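Speaker notes – "Reading the ceasefire numbers"
Evening session, Proliseo hall, 30 minutes plus questions

Start with the January statement. Read the first line aloud, slowly: 378 fighters "neutralized" in the Trirell valley. Pause. Ask the room what that word means. Dead? Captured? Went home? The army's own statement uses it all three ways.

Second point, sources. Every figure in the first week came from one press office in Marín. The rebels put out their own count, and I don't trust that one either. They claimed to have lost nobody at Pramancombe, then held funerals there.

Do not get dragged into who fired first. I don't know. Neither does anyone who was quoted on it.

Weapons. If 378 fighters were taken out of action, where are the rifles? The display for reporters had 90, several of them shotguns a farmer might own. Someone will say the rest were hidden or carried off. Fine, possible. Ask for the evidence.

Displaced families. The province says 3000 people left their homes and that most are back. "Most" is doing a lot of work there. Back for good, or back for the day to feed the animals? The relief lists count households, the province counts heads, and the two get mixed in the same paragraph.

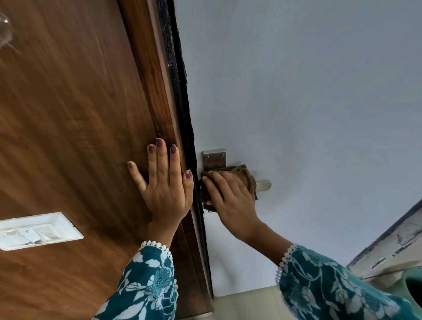

Talks. Both sides say they are committed to a second round. Both said so before the first round, and the shooting in the upper valley went on all through it. Skip the history if running late – people can read the handout.

The monitors: some 80 promised, no list of names, no word on who pays them or whether they can enter a barracks without asking first. I'd want that in writing before calling it a ceasefire.

Likely question: "So do you think the deal is a sham?" Answer: I think it's unchecked. Could hold. Ask me once the monitors have filed a report that annoys somebody.

Leave the phone number for the records desk on the screen during questions. Hall closes at 9 p.m.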